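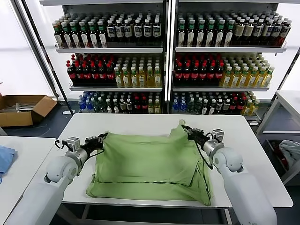 Dec 25, 2022. Snow again. Consuelo Guzmán had the piano in the trailer and the trailer on the hill, and the hill wasn't having it.

Wheels spinning. Smell of clutch. She got out, kicked the tire, got back in.

"Try second," said Yurani.

"I'm in second."

"Try first then."

She tried first. The truck slid backward maybe a yard, and something in the trailer went bong, low and long, one of those notes that keeps going after you want it to quit. They both sat and listened to it.

It was an Indetti upright, brown, ugly, a crack down the music stand. Old Rasik had left it to his sister and the sister lived up past Laing, at nearly 4000 feet, end of a road the plow did last or not at all. She wanted it by Christmas. She'd said that on the phone in October and again in November and then stopped calling, and that was worse. So. Christmas.

"We could leave it at the church," Yurani said.

"Church is locked."

"After service they don't lock it."

"They do now."

Yurani Cusi pulled her hat down over her ears and got out with the shovel. No discussion. Consuelo watched her in the mirror, red in the tail lights, throwing gravel under the wheels out of a coffee can. Gone. Then back. Then banging on the side of the truck, go, go, go.

She went. Something caught. The truck lurched and climbed and she didn't dare stop untill the bend, so Yurani had to run for it, all the way up, shovel over her shoulder, yelling things.

"You could've slowed down!"

"I couldn't."

"You could've."

Heater on full. Snow melting down Yurani's neck. Neither one talked for a mile or so. Mailboxes went by, half buried. 701. A gap. Then 705, and a porch light, and a woman already standing under it in a long coat and slippers, like she'd been there since October.
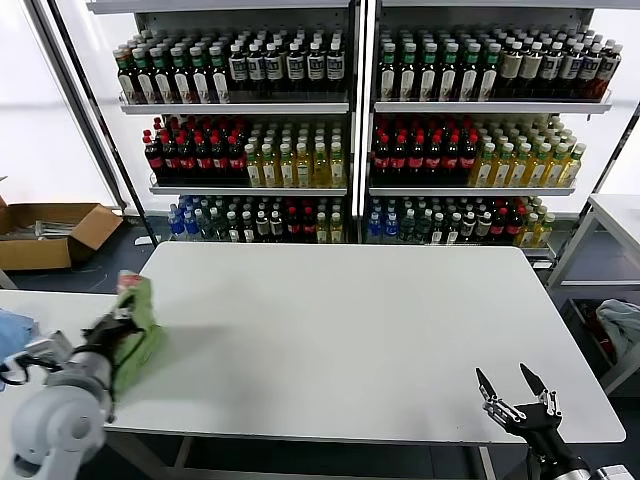 "Is it still in tune?" she asked.

"It was in tune when we loaded it, but the cold and the hill have probably knocked it out," Consuelo said. "Leave it a couple weeks to settle, then get somebody up here in January."

The sister nodded. Came down the steps in the slippers, right through the snow, and put her hand flat on the trailer door.

"He hit me with the lid once," she said. "I was six. Broke this finger."

Held it up. It was a crooked finger all right.

"And you want it?" said Yurani.

"Course I want it. I practiced on that thing every day till he took it."

They got it up on the dolly. The ramp was the two boards from the truck and a door the sister had dragged out of the shed. Consuelo pulling, Yurani underneath saying a prayer or else swearing, hard to tell with the scarf. Halfway up the dolly stuck. The sister got her shoulder in beside Yurani's, slippers and all, and shoved, and it went over the sill with a bang that set off every string in the box.

Kitchen. Only room with a wide enough wall. She'd moved the stove.

There was soup on. There was a calender from Kuvby Feed still turned to October. The sister dried her hands and opened the lid real slow, and kept one hand on it, and sat.

She played four bars of something. It was awful. Two keys stuck and one didn't do anything but thud.

"Again," said Yurani, with her mouth full of bread.

She went back to the beginning, still holding the lid up with her left hand, playing just the right.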